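Notebook: Arbitration Practice Workshop, Kiltberg
Entry dated 2019-07-19
Subject: Mock hearing preparation, Rarkano v. Kinnear (training file)

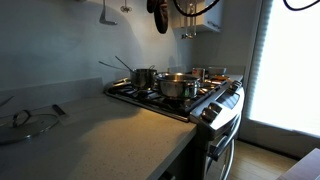

Kitchen corner: countertop, gas range, two steel pots.

Purpose of the session. The workshop met to test the draft procedural timetable and the document production rules against the Rarkano file before the full mock hearing in August. The file concerns a construction contract for a storage building at Fondstead. Rarkano, the contractor, claims payment for extra foundation work. Kinnear, the employer, denies that the work was ordered in writing and counterclaims for delay. The seat, the governing law and the language are fixed in the file and were not open for argument.

Constitution of the tribunal. The clause provides for 3 arbitrators, one named by each side and the chair chosen by the two. Last year's clause named no time limit for the choice of the chair, and the groups lost most of a morning on it. The new clause gives thirty days and then refers the matter to the appointing authority. The claimant group asked whether the thirty days run from the second nomination or from its confirmation. The text does not say. It was agreed to leave the gap in place for the August session and to note in the tribunal's folder that the point may be raised. The respondent group should not be told in advance.

Disclosure statements. Two of the sample statements are too short to be useful. The statement for the respondent's nominee mentions a past lecture for Kinnear but gives neither the year nor the fee. A participant playing counsel would be entitled to ask for both, and the folder holds no answer. The statement will be redrafted with a year and with a line confirming that no fee was paid. The statement for the chair may stand.

Document production. The claimant's request schedule was worked through line by line. Requests 1 to 4 are narrow enough. Request 5 asks for "all correspondence relating to the foundations" and was refused by both groups sitting as tribunal, for the same reason: no period, no author, no link to a disputed fact. Request 6 seeks the site diary and was granted. The respondent's objection of business secrecy to Request 7 was handled differently by the two groups. One ordered production with prices blacked out. The other called for the document to be shown to the chair alone. The second course caused difficulty at once, as the other two members would then be asked to decide on a paper they had not read. The bench note should set out both courses and state plainly that the first is to be preferred unless the parties agree otherwise.

Page limits. The hearing bundle now stands at 500 pages, of which the invoices take up far too many. The limit for the August session will be 200 pages, indexed, with the invoices replaced by a single table agreed between the parties. Each written submission is limited to 3,000 words, footnotes included. The claimant's trial submission ran over and was cut during the session without loss of any argument. The word count must appear on the last page, above the signature block.

Witness evidence. The site manager's statement contradicts the site diary on the date of the oral instruction. This was intended. What was not intended is that paragraph 11 of the same statement gives a further date, which makes the witness impossible to examine fairly. Paragraph 11 is to be corrected to match paragraph 6. The diary stays as it is.

The experts' joint report was read aloud in part. It lists the points agreed and the points in dispute, as directed, but the quantum expert for Kinnear has also given a view on whether written notice was required. That is a matter for the tribunal. The passage will be kept. Counsel should object to it, and the bench note will ask the chair to rule on the objection at the hearing and to give short reasons.

Time at the hearing. A chess clock method was tried. Each side received equal time, and questions from the tribunal were charged to nobody. The claimant used most of its time on the opening and had little left for the quantum expert. The tribunal was asked for more and refused, correctly in the view of the workshop, as no request had been made before the time ran low. The timekeeper should report the balance to both sides after each witness. At this session the balance was read out only at the breaks.

Costs. Not reached. The claim for in-house counsel's time remains the most likely point of dispute and should be placed first in the costs submissions.

Corrections to the file before August:

Clause 18.2, "days" to read "calendar days".
Exhibit C-9 and Exhibit C-14 are the same letter. Remove C-14 and do not renumber.
Procedural Order No. 2 refers to Annex B. There is no Annex B. Attach the request schedule under that name.
Terms of reference, list of issues: add the question of interest, with the start date left open.
Redrafted disclosure statement to go in the tribunal's folder and in both party folders.

Open point. Whether the counterclaim for delay was brought in time depends on the date on which the answer was received at Kiltberg. The cover letter bears one date and the receipt stamp another. To be settled before the folders are copied.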